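March 2025, bench notes, hand-held gripper demos

Carried on with the flat black part over the white tray. Task as agreed with Bendik Dahlgren: close on the part while it is upright, hold, lift clear, put it back. Set is now at 607 demos, all by hand, target still 2,000.

Changed the approach today. I had been coming in fast and correcting at the last moment, and the policy trained on the October set copies that, wobble included. Now I stop short, line up the jaws, then close in one go. Slower, but the traces look much cleaner when plotted over each other. 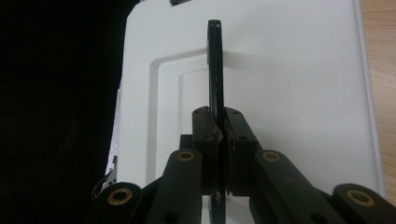 Grip height matters more than I had written down before. Too near the top and the part can swing on the lift. Too low and the fingers risk touching the tray before they close. I have been aiming between the two and varying it a little each time so the policy doesn't learn a single height.

Threw out two demos. In one I let go early, in the other I started recording with the jaws already shut. Both deleted from the Vuslow folder, and the index rebuilt.

Black on black is still a worry for the jaw tracking. Jankauskaitė suggested pale tape on the finger tips. I'd sooner not change the look of the gripper halfway through a set, so leaving it for now.

To do: check finger screws, copy the set to Kovow, ask Bendik if he wants the tray turned for the next batch.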